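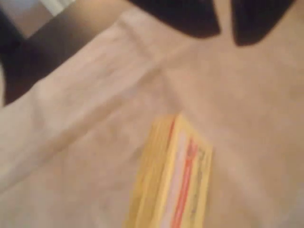

The Patience of the Planner

If you have ever tried to teach a child to put away toys, you already know most of what the software people at Dremari have learned over the past 2 years. You say "put it in the bowl," and you find out how much you left unsaid. Which bowl? Which way up? What if something is in the way? A child fills in the blanks with good sense, or at least with confidence. A planner (the piece of software that decides where an arm should go next) fills them in with whatever it was given, and if it was given nothing it will happily sit there until somebody presses a key.

I spent a good part of September with the group, whose offices are up a flight of stairs behind a bakery, so that everything they told me is now mixed up in my memory with the smell of rye bread. They write the layer that sits between seeing and moving. They call it Clamavora, a name that came out of a long evening and that everyone now pretends to have voted against. Its task sounds modest. A camera hands it a guess about what is on the work surface, and it has to turn that guess into a plan that a pair of gripper fingers can carry out.

The word to hold on to there is guess. For its first year, Clamavora treated every answer from the perception side as fact. If the vision model said a block was in a certain spot, then by golly the arm went to that spot and closed its fingers, even when the vision model had only been a little bit sure. The logs from those days make for lovely reading — page after page of perfect grasps on nothing at all.

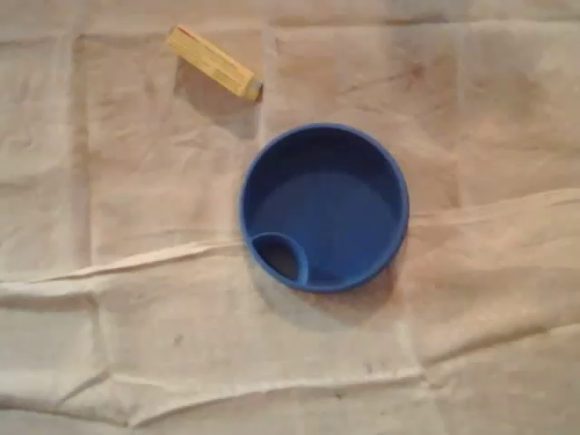 Perception now passes along its doubts as well as its answers, and that one change rearranged nearly everything else. Each object arrives with a spread of possible positions, and the planner is asked for a grasp that would still be decent if the object turned out to be a little to one side. Cloth is where this earns its keep. A hard tabletop is one flat number to a computer, but a rumpled sheet has a different height wherever you touch it, and its ridges throw thin shadows that look an awful lot like edges. A long fold passing right by the rim of a blue bowl, say, can persuade an older vision model that the bowl is wider than it is, and then a yellow block gets set down with great care in the wrong place. The current version carries both readings along for a while and asks for another look before it commits.

Asking for another look was a surprisingly hard sell inside the company. Every extra glance costs time, and the people who had spent months shaving the motion planner down were not thrilled to see their savings spent on staring. The compromise lives in a small module named Mtshali, which weighs what a second view might teach against what it would cost. On the team's own test set of 1531 recorded attempts, it asked for that second view 345 times. The rest of the time it simply got on with things.

My favorite part of the whole system is a humble one, the replay tool. It's called Brulletti, and it lets you drag a slider back through any attempt and see what the software believed at each step, drawn right over what the camera saw. Blurry frames stay in. An early build threw them out, and the engineers found that the planner's worst ideas tended to be born in exactly those moments, with the camera moving and the fingers closing in on a smear of color. I watched a long argument about a single wrist rotation get settled in under a minute with that slider, and then watched a fresh argument start over the color of the slider.

There's plenty left to do. Clamavora still has no real notion that cloth moves when you push it, so a plan made over one set of wrinkles may be carried out over another. The fix being tried this fall is to replan in short bursts, every 800 milliseconds, keeping whatever part of the old plan still holds up. It makes for a slightly hesitant style of motion, and a couple of people on the team dislike it intensely. I found it rather familiar. It's how I reach for my glasses in the morning, and the next build, I'm told, will hesitate a bit less.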